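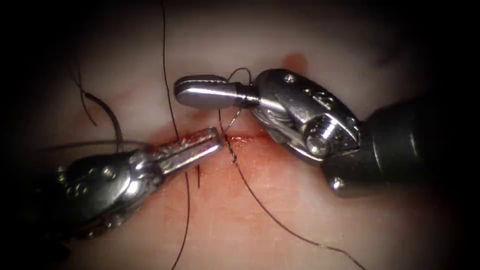
What is the longest file name the shared archive will accept?
The limit is 200 characters, and it includes the folder names before the file.

Ticket: Files missing after move to new archive
Opened by: Mahsa Talebi, Trunden office
Handled by: Arben Radulović
Status: waiting for confirmation

Mahsa, 09:10
Yesterday I moved our folder "Bellamy" from the old drive to the archive. The old drive shows 1000 files, the archive shows only 940. I did not receive any error message. Please can you tell me where the other 60 are?

Arben, 09:45
Thank you for the exact numbers, they help me a lot. Please do not delete anything from the old drive. Can you send me the name of one file which is missing?

Mahsa, 10:05
I attach a list of five. All of them are in the subfolder with the letters from Dollitz. The names are very long, they were made by the scanner.

Arben, 11:30
I looked at the transfer log. The five files were skipped, and the reason is written only in the log — "path too long". I copied one of them with a shorter name and it arrived correctly. So the files are still on the old drive and they can be opened.

Mahsa, 11:50
Must I rename all of them by hand?

Arben, 12:15
No, I will run a small script which shortens the folder names and keeps the file names the same. First I make a copy.

Arben, 14:40
The script is finished. The archive now shows 1000 files. I also asked Jamie Holroyd to switch on the warning for skipped files — it was off for your office. Please open a few letters and write to me if something looks wrong. The old drive stays as it is until the end of May.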